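Posted in January by Diarmuid Ó Dubhghaill

Part 4: Setting up orders and table tabs in Terker

If you've got this far, your menu is loaded and the receipt printer is talking to the tablet. Good, that was the worst bit! Now we get to tables. I run Terker in my own noodle place and I've set it up for a couple of friends too, so these steps are in the order I do them, which isn't quite the order in the official booklet.

Before you start, log in as Manager. If you're on a Server login the Tables button shows up gray and you'll tap it forever, like I did.

1. From the home screen tap Tables, then Edit Floor. You'll get a blank grid.

2. Tap any square to drop a table on it. Terker numbers them for you starting at 1. I have 13 tables and I renumbered the lot to match what my servers already call them (hold your finger on the number until the keypad pops up).

3. Set the seats for each one. The default is 4. You can leave it alone if you don't take bookings, but if you've linked Imai for reservations it reads this number, and it'll happily squeeze a party of six onto a two-top if you skip this.

4. Tap Save Floor – top right, small, easy to miss. The Back arrow does not save. I lost a whole evening's layout that way.

Note: If you have a patio or a back room, make it a separate floor with the + tab. Don't try to fit everything on one grid, it gets so tiny you can't hit the right table with a wet thumb.

Adding the no-charge items

I like to have things the kitchen hands out for free on the ticket as well, so whoever is running food can see what's wanted. Extra chopsticks, spoons, a side plate, that kind of thing. Make a category called Extras, set every price to 0.00, and switch on Print to Kitchen. Then turn off Show on Receipt, or your customers get a long bill full of zeros and start asking questions. 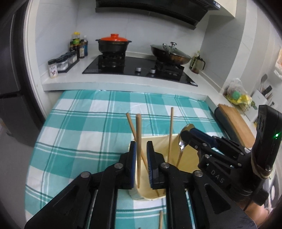 Opening and splitting a tab

1. Tap the table, then Open Tab. Put in the number of guests. You can change it later if somebody's cousin turns up.

2. Add items as they order. Each one goes to Seat 1 unless you tap a seat first. If you know they'll want separate checks, do it by seat from the start. It's so much easier than dragging noodles around at the end of the night.

3. Tap Send. Nothing goes to the kitchen until you do. Items that haven't been sent are in orange, sent ones turn black.

4. To split, tap Check, then Split, and choose By Seat or Even. Shared plates can be cut between seats by holding the item and picking Share.

Caution: Don't split a check after you've taken part of the payment. On my version it loses track of the tip. Void the payment first, split, then run the card again.

If you see Error 431, the tab is open on another tablet. Close it there, wait for the little lock to go away, and try again. Error 463 means the card reader dropped off the Wi-Fi. I use the Andham reader and a restart fixes it nearly every time – hold the side button until it beeps twice.

Closing out for the night

Go to Reports, then End of Day. Any open tabs are listed at the top in red and you can't go on until they're paid or voided. Print the summary before you tap Finish, as the printed version has the tip totals by server and the emailed one doesn't. If you send your numbers on to Filtska for the bookkeeping, leave the tablet plugged in and awake until the upload bar is full.

Next part is staff logins and time clocks.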